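Kastulgate Studio Board > Painting and Drawing > Color and Materials

Thread: Is a limited palette really better for learning glazes?

ochre_daily
Posted March 2022

I have been working in oils for three years and I want to get serious about glazing. Most of what I've read says to start with a closed grisaille in gray, let it dry, and then put transparent color over it. The teacher at my Saturday-style drop-in (Gilani Hall, if anyone else goes) says to skip the gray and do the underpainting in burnt umber and white. He also says to keep it to three glazing colors for the first year: transparent iron oxide, ultramarine and a quinacridone rose.

My problem is that three tubes gets dull quickly and I already own 16. Is there a practical reason for the limit, or is it just how he was taught?

Working on oil primed linen, small, mostly fruit and crockery.

tessmarl
Oil primed linen is fine. Three colors is fine too. The reason for the limit is that you need to learn what each one does over a light ground, over a middle value and over a dark, and that is already nine results before you start layering one on another. If you add 16 tubes you will never learn any of them.

I'd swap the iron oxide for a transparent yellow. You can mix toward an earth from the other two plus yellow, and you can't go the other way.

Brackwater Jim
Disagree with tessmarl on the swap. A beginner glazing with a strong transparent yellow ends up with everything looking like weak tea. The iron oxide is forgiving. Keep it and add the yellow later.

On gray versus umber, it depends on what you want the shadows to do. A gray underpainting goes bluish or greenish under a warm glaze. Some people want that, especially in skin. Umber underneath keeps the whole thing warm and you have to work to get it cool again. For fruit I would use umber.

ochre_daily
Thanks both. What about the medium? I have stand oil and odorless mineral spirits, and a bottle of the Livaveo alkyd that came with a box set.

tessmarl
Use one and stay with it. The alkyd dries overnight in my studio, so you can put a layer down each day. Stand oil takes most of a week for me, in a cold room. If you mix approaches in the same painting, keep the slower drying layers on top.

dyousafzai
Going to push back a little on all of this. I teach a night class and I stopped starting people on grisaille. They spend six weeks on a gray painting, they get attached to it, and then they are scared to put color on it. When they finally do, the glaze is so thin it changes nothing.

What I do now is have them paint a value scale on a strip of primed card, nine steps, and glaze each of their colors across it in bands. One evening. Then a second evening glazing over the dry bands in the other direction. At the end they have a chart they made themselves and they know more about their paint than they would after a month on a pear.

After that I give them one simple form with a single light and they paint it directly, opaque, and glaze only the shadow side.

Daniyal Yousafzai

Brackwater Jim
The chart is a good exercise and I have no argument with it. But you're not teaching glazing at that point, you're teaching direct painting with a glaze on the end. The old method depends on the light going through the color and coming back off a pale layer. If the passage underneath is already full color you lose most of that.

dyousafzai
You lose some. Plenty of painters historically glazed over colored underpaint, red over red for drapery being the usual case. A vermilion layer with a red lake on top is about as traditional as it gets. I don't think a strictly gray underpainting was ever as universal as the manuals make it sound.

Brackwater Jim
Red drapery, yes, I'll give you that. I'd still say gray or umber for someone learning, because it separates the two problems. First drawing and value, then color. Doing both at once is where people get lost.

linseed_and_rye
Jumping in on the red question since I'm stuck on it. I am painting small round things, cherries and a string of beads, and my reds go chalky in the light and brown in the shadow. I lighten with titanium white and darken with burnt umber. I know the white is wrong but I don't know what else lightens a red.

tessmarl
The white is most of it. Titanium cools a red and turns it pink. Move toward orange for the lit side first, with a cadmium orange or a warm yellow, and keep white for the highlight only. For the shadow use the quinacridone with a touch of ultramarine or a dark green. Umber kills it.

Also check how large your highlight is. On a shiny surface it should be small, and the red right next to it should still be red. Most people fade it out over half the sphere and then wonder why it looks like plastic foam.

dyousafzai
Agree with all of that. This is the kind of red I mean, with the color holding right up to the highlight:

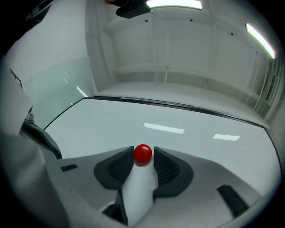
Small glossy red ball, white highlight upper left, slightly darker underneath.

Make the highlight last, with one touch, and leave it alone. If it's wrong, wipe it off and do it again. Don't blend it.

linseed_and_rye
That helps a lot. My highlights are at least three times that size. So the bottom of the ball stays red too, only darker?

dyousafzai
Yes. Keep it red for as long as you can. Where it sits on something pale you may also want a little reflected light along the lower edge, but keep it darker than you think. Beginners always make reflected light too bright and the form goes flat.

quietgesso
I'm going to be the unpopular one and say none of this matters as much as the surface. I did a run of small panels last August, all the same still life, on four different grounds. The acrylic gesso ones drank the first glaze and went patchy. The oil primed one took it evenly. Same paint, same medium, same brush. If ochre_daily already has oil primed linen, that's half the job done.

Brackwater Jim
Depends on the gesso. The cheap stuff is very absorbent. Sand it and put a thin coat of oil paint over it, let that dry, and the patchiness is gone.

quietgesso
Possibly. I used Brellorard from the big tub, two coats, sanded between. It still sank in. I haven't tried it with an oil layer on top.

tessmarl
Two coats over bare panel isn't much. I do four and then the oil layer Jim describes.

ochre_daily
OK, so what I'm taking from this: do the chart first, on primed card. Umber underpainting for the fruit. Keep the three colors and add a transparent yellow when I'm sick of them. Stick to the alkyd.

One more question. How thin is thin? My teacher says the glaze should look like stained glass, and that isn't a lot of use with a brush in my hand.

Brackwater Jim
Put down less than you think you need, then take half of it off with a soft rag or the side of your hand (gloves on if it's a cadmium or a cobalt). If you can see brush marks it is too thick. If it beads up, the layer underneath is too slick or not dry. Leave it another day.

dyousafzai
What Jim said. I'd add that you should mix the color into a little paint-free medium on the palette first, and test it on a scrap of the same ground. Write the mix on the back. I have a box with 66 of those scraps in it and I still look things up in there.

linseed_and_rye
Does anyone oil out before each layer? I've read both.

tessmarl
Only if the passage has gone dull and I can't judge the value. Very thin, wiped nearly dry. If you do it every time you are just building up oil, and it will yellow.

quietgesso
I do it every time and haven't had yellowing yet, though my oldest one is only five years old.

tessmarl
Five years isn't long enough to know. Keep one in a drawer and one on the wall and compare them later.

ochre_daily
Did the first strip tonight. The rose is much stronger than I expected over the light steps, and the iron oxide hardly shows over anything past step six. Second direction goes on tomorrow if it's dry.

Brackwater Jim
That's how it should look. Don't throw the strip away if the second layer goes badly, just make another one.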